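Two Weeks with the Bonitz Gripper Pair in Simulation

I've been wanting to get my hands on the Bonitz grippers since they came out as a simulation pack, and I finally cleared enough evenings to do it properly. The pack gives you a matched pair of two-finger grippers with all the joint limits and contact settings filled in, ready to bolt onto whatever two-armed robot model you already use. I put them on our usual white upper body and ran them through the Wotstead house scenes, which are a free download and have far more doors in them than any sane house needs. Good! Doors are where grippers show what they're made of.

My comparison was the Cusi pair I've used for most of this year. Same arms, same Zukov controller, same scenes, 50 tries per door with each pair. I swapped the grippers and touched nothing else.

Setup was a pleasure. The files loaded the first time, the mounting point lined up with the wrist, and the fingers moved the right way when I closed them (if you've done this before you know how rare that is). The one snag was the default grip force, set at 70 percent, which made the fingers jitter against anything thin. I dropped it to 60 and the jitter went away.
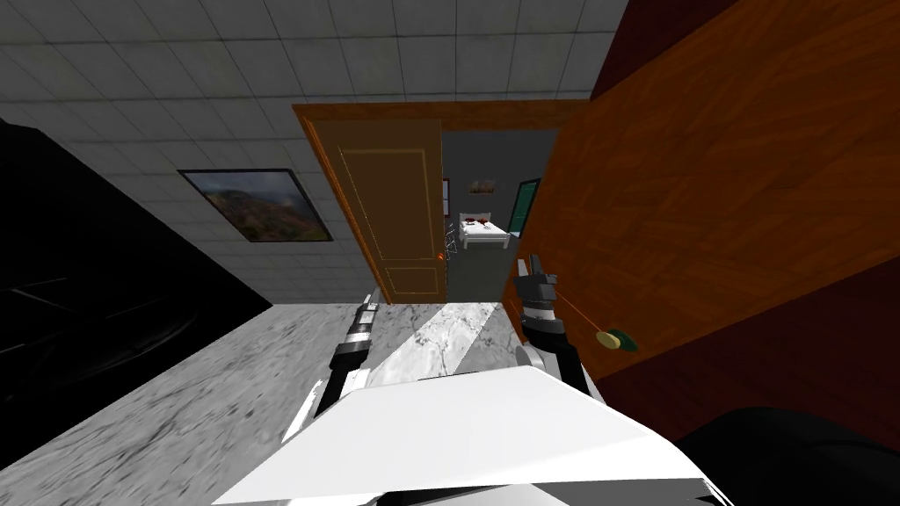
Reviewed by the Thursday Bench
Filed under: Grippers, Simulation

The big wood-grain door with the yellow-green handle is my favorite test in the whole set. The handle is rounded and a bit leaf-shaped, so there's no nice flat bar to clamp onto, and it's mounted low on the door, which makes the arm reach down for it. The Cusi fingers got it open 31 times out of 50. Bonitz managed 44, and the misses were mostly my fault for bringing the wrist in too steep.

Small knobs are a closer contest. On the light brown door with the little orange knob, the two pairs finished within one try of each other, and I wouldn't pick either one on that basis. Blocky fingers and a small round knob just aren't great friends – you want some kind of soft pad there, and Bonitz doesn't include one.

What I really enjoyed was the feel of driving them. The Zukov controller has a light trigger, and with these grippers a half squeeze gives you a half close, smoothly, every time. With the Cusi pair I was always overshooting and backing off.

Complaints? The manual is thin, and the contact settings page has two tables that disagree about finger friction. The collision shapes are heavy too, so my older laptop slowed down in the busier rooms. There's a lighter set in the download, buried in a folder called "alt" – use that one while you're practicing.

At 443 dollars for the license it's a fair bit to pay for something you can't hold, and if you only do tabletop picking I'd stay with what you have. For doors, drawers and handles I'm keeping these on. Next I want to try them on the kitchen cabinets, with the grip force down another notch.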